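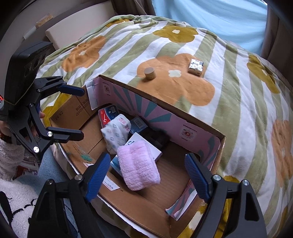 Section 4. Unpacking and Repacking the Carton

This section applies to the Nokberg storage carton, model 673, in the printed-liner version. If yours came plain inside, skip to Section 5.

Before you start

Pick a surface. Most guides tell you to use a clean, hard table, and then people open the box on the bed anyway. A bed works, within limits. A plush blanket lets the carton tilt, and small items sink into the pile or roll toward the low side. A busy pattern makes it worse. A small jar is easy to spot on a large plain flower and much harder to spot on stripes.

Caution: Do not set the carton right at the edge of the mattress. Move it in toward the middle before you put any weight in it.

Unpacking

1. Open the top flaps and fold them fully back. Half-folded flaps spring up and knock things over.

2. Take out small items first and put them together in one place, off to the side. Jars go down on their base with the lid up. Packets go beside them.

3. Check that jar lids are tight before you turn a jar over to read the bottom. "Sealed at the factory" is a claim we would test by hand.

4. Look in the corners and behind the liner. Thin packets slide down there.

5. Leave the liner where it is. It is printed board, it tears at the ends, and a torn flap will not lie flat again whatever tape you use.

Note: The liner may carry round code labels. Scanning them is optional. They lead to a registration page, and we have yet to find a benefit to registering that is worth typing in a 16-digit number. The carton works the same without it.

Note: Characters stamped on the bare cardboard are for the carton maker. Ignore them, even if they look like a part number. Do not quote them when ordering.

Repacking

6. Press any loose liner flap against the wall. If it has torn, trim the ragged part or fold it inward, out of the way.

7. Put heavy items on the floor of the carton, jars upright. Stand packets along the long wall.

8. Fill gaps with paper. The sheet in the lid says the carton is rated for 200 openings. We would plan on fewer — corrugated board gets soft at the folds long before that.

9. Close the short flaps, then the long ones.

If a flap will not close, something is standing too tall. Go back to step 7. Replacement liners are order number 3916.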